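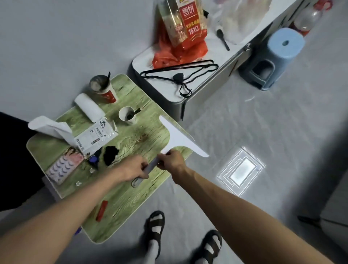

A squeegee-style scraper held over a small green table, with a roll of paper towel and a paper cup.

Pruvari Residents' Forum
Building Notices and Discussion
Topic: Shared kitchen cleaning charge, proposed change from May

Ghizlane Tazi (Residents' Liaison)
Residents of the Pruvari building are advised that the cleaning arrangement for the shared kitchens is under review. The present agreement with Gromari covers one visit each weekday morning. Management has received an offer from a second firm, Trorkden, for two visits each weekday, at 7:00 a.m. and 6:00 p.m. The yearly cost to the building would rise by $1,683, divided equally among all units. Comments may be posted in this thread until the end of the month. Comments made in the hallway or by telephone cannot be entered in the record.

eastwing_4
Thank you for the notice. I support the second visit. The kitchens are in acceptable condition at noon and in poor condition by the time most residents come home from work. An evening visit would address the hours when the rooms are used most.

R. Unit 12
I must register an objection. The house rules already require each resident to wipe down the counters and tables after use. If the rule is not being followed, the proper response is to apply it. Residents who follow the rule should not be asked to pay for those who do not.

lindenview
I agree with the previous poster in principle. In practice, the rule has been in place for as long as I have lived in the building, and I am not aware of a single written warning having been issued under it.

Ghizlane Tazi (Residents' Liaison)
For the record, 3 written warnings were issued last year under the kitchen rule. All of them concerned food left in the sinks. None concerned counters or tables.

lindenview
I stand corrected on the warnings and withdraw the remark.

bastos_side_entrance
Could management confirm whether the Trorkden offer includes the small kitchen on the Bastos side? It was left out of the Gromari agreement when that was signed, and residents on our corridor have been cleaning it themselves while paying the same charge as everyone else. I would find it difficult to support any increase that leaves this unchanged.

eastwing_4
That is a fair point, and I was not aware of it. My support for the offer would depend on the answer.

Ghizlane Tazi (Residents' Liaison)
The Bastos side kitchen is included in the Trorkden offer for the evening visit only. I have asked for a revised price that covers both visits and will post it here when it is received.

R. Unit 12
I would ask that a third option be placed before residents. The building could keep the Gromari agreement as it stands and set aside $300 a year for supplies: paper towels, dish soap, cloths and a decent scraper for each kitchen. At present the cabinets are often empty by the middle of the month. It is hard to enforce a cleaning rule when there is nothing to clean with.

eastwing_4
Supplies would be welcome, but they would not mop the floor. I do not regard the two proposals as equal.

R. Unit 12
They are not offered as equal. One costs a good deal less than the other, and residents are entitled to weigh that.

bastos_side_entrance
If the supply option goes forward, I request that our kitchen be stocked on the same schedule as the others.

Ghizlane Tazi (Residents' Liaison)
The supply option will be added to the ballot as Option C, with all kitchens included. Option A is the present agreement and Option B is the Trorkden offer at the revised price. Each unit has one vote. Ballot forms may be collected from the front office between 9:00 a.m. and 4:00 p.m.

lindenview
May a form be left under the office door after 4:00 p.m.? Several of us do not return before then.

Ghizlane Tazi (Residents' Liaison)
Completed forms may be placed in the office mail slot at any hour. Blank forms will also be left in the lobby.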